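Shop > Small Brewery and Cider House > Fermentation Tanks > Clestora Avik

Clestora Avik – jacketed cider tank for small producers

The Avik is a closed fermentation tank for cider makers who have outgrown plastic barrels but do not yet have the space for a full cellar. It holds 1,000 liters and it stands on four adjustable feet. The shell is stainless steel, polished inside, with a cone bottom so that the yeast can be drained without moving the cider. Many of our customers make perry and fruit wine in the same tank, and this is also fine.

The cooling jacket covers the lower part of the wall. It works with any glycol chiller that has standard hose fittings. The chiller is not included in the price. If you already own the Guvari chiller from our older catalog, please order the adapter set together with the tank, as the threads are different. 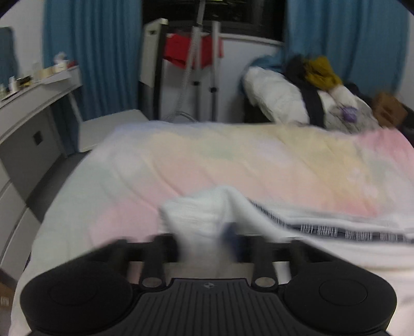 Catalog no. 2, p. 14

What comes with the tank: the top manway with gasket, a pressure relief valve, a thermometer pocket, a sample tap, a racking arm that turns, and one spray ball for cleaning. The lid gasket is the part which wears first. We suggest to change it once in a season, before the apples arrive, and to keep one extra on the shelf.

The working pressure is low. The Avik is made for still cider and for light natural sparkle – for fully carbonated cider you need the Nogueira bright tank, which has a thicker wall. Please do not use the Avik for forced carbonation, even for a short time.

Cleaning is simple. Rinse with cold water, run a warm caustic solution through the spray ball, rinse again, then sanitize. Leave the bottom valve open afterwards so the tank can dry. Chlorine products will damage the steel and the guarantee does not cover this.

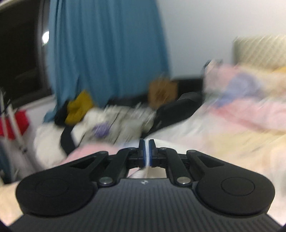
Photo: Thenmozhi Pinto

Price and delivery: the tank costs $3,000 without freight. Freight depends on your zip code and on whether you have a forklift at the door. Orders placed before July normally reach you in time for the harvest. Later orders can take longer, and we will write to you with the expected week before we charge the card.

Please measure your doorway first. The tank travels lying on its side and must be raised by two people and a hoist.

Category: Tanks & Vessels / Cider, Perry, Fruit Wine

Related items
Nogueira bright tank
Guvari adapter set
Avik lid gasket, single
Racking arm, spare seal
Spray ball with clip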